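Equipment budget thread, because I said I'd do one and the sheet is due. Two arm cell, packing side. Typing this between runs so bear with me 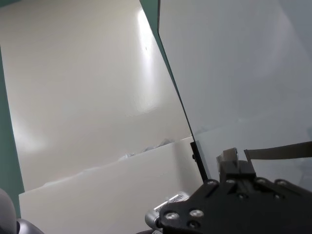 Surnero asked why we don't just lease the whole cell for a year and decide after. Fair. We priced it. Lease came out ok on the arms and terrible on everything bolted to the arms, grippers especially. They want them back in "as delivered" condition and ours will never be in as delivered condition

So. Buying. Rough order of what eats the money

Arms are the number everyone looks at. They're also the number that moves least. Quotes from Hostitz and Van Hecke were close enough that I stopped comparing price and started comparing lead time. Hostitz 12 weeks. Van Hecke 18, "maybe sooner". I don't budget on maybe sooner

Grippers: budget for one spare per arm. I had zero spares in the first draft and got told off, correctly. Fingers are consumables. Put them on the consumables line or finance will ask every single time

Mounting plates. Get the hole pattern in writing BEFORE the PO. We ate a restocking fee in May over this and I'm still mad

Cables and cable managment. Took up nearly 13 percent of the last build. Straps, clips, the flexible stuff, spares of the flexible stuff. My line for this used to say "misc" lol

Wrist cameras: separate line, separate approval at our place. If yours is the same start that form first, it's the slow one

Floor space isn't free either. Panels, brackets, boards, somewhere to stand while you swap a finger. I forgot panels completely last time and they came out of the travel money

Training. Dakero quoted two days on site, we're taking one and sending the other day's money to spares. Might regret it. Ask me in the spring

Someone in replies wants the payback number. I don't have one I'd sign. What I have is hours on the current bench and a guess at changeover time, and the guess is doing most of the work. Running it in 45 minute blocks this week to get somethng better

Contingency: I put 12 percent. Boss cut it. I put it back under "installation". we'll see

Dates, for anyone following along: quotes expire 17th November, so the PO goes in before that or I redo the entire sheet with new prices

Still open: safety assessment. Do we pay the integrator or an outside person? Integrator is cheaper, outside is faster to get booked. If you've done both with a two arm setup pls reply, I have to fill in that row tonight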